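4.2 The open day at Ernham

Most of what we know about how visitors take to the two-arm setup comes from a single long day, the open day held at our Ernham building on 2023-01-20. We had meant it as a friendly occasion first and a study second, and it is fair to say that it stayed that way. The doors were open to anyone who cared to walk in, and 387 people did, among them a good many families with small children, several retired machinists from the town, and one entire school class that had come for the planetarium next door and found it closed.

The demonstration was kept as plain as we could make it. A visitor sat down at the Veltach control handles, was given a minute or so to get used to them, and was then asked to do a small job with toy food and a toy-sized wooden drawer. We chose toys on purpose. In earlier visits to Flastholm we had shown the arms handling metal pegs, and people watched politely and moved along. With a carrot and a drawer they stayed, and they told each other what to do next, and they groaned out loud when something slipped. Children in particular needed no instructions at all, since they already knew what a drawer was for.

Of the 387 visitors, 200 agreed to take a turn and to have it recorded. Each turn was made up of short attempts, and over the day these came to 2,076. We did not set a time limit, which in hindsight made the line rather long in the afternoon, but we were reluctant to hurry anybody who was enjoying themselves. Dinesh Chaturvedi stood beside the handles for nearly the whole day and gave help when asked – and, as he freely admits, now and then when he was not asked. His notes are the source for most of the remarks that follow.

The first thing the notes bring out is how people divided the work between the two arms. We had expected visitors to favor the hand they write with and to leave the other one parked. Many of them did start out that way. After a few attempts, though, a good number began to use the second arm as a sort of helper, holding it close by while the first one worked, much as a person cooking will keep one hand near the pan. They rarely talked about this when we asked them afterward, and several were surprised to hear that they had done it.

Figure 6. Toy food task with the wooden drawer open, seen from the wrist of one arm.

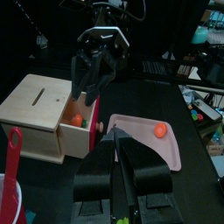
The second thing is how much people leaned on the view from the wrist. We offered it on a small screen next to the handles and told visitors they were welcome to ignore it. Adults tended to look straight at the table and glance at the screen only when a fingertip was hidden from them. Children went the other way, and some hardly looked up from the screen at all. One girl explained to Dinesh that it was easier because "you get to be the hand," and we have not found a better way to put it ourselves.

We should be careful not to make too much of all this. The visitors chose themselves, the room was noisy, and friends called out advice that we had no means of keeping apart from the visitor's own ideas. The Quispe questionnaire, which we handed out at the exit, was filled in by fewer people than we had hoped, and mostly by those who had liked the day. Even so, the recordings are a good deal more varied than anything we had gathered from our own staff, and they show habits that trained operators lose early on. We plan to repeat the demonstration in February with the same toys and a quieter room, and with a second set of handles so that the line can move a little faster.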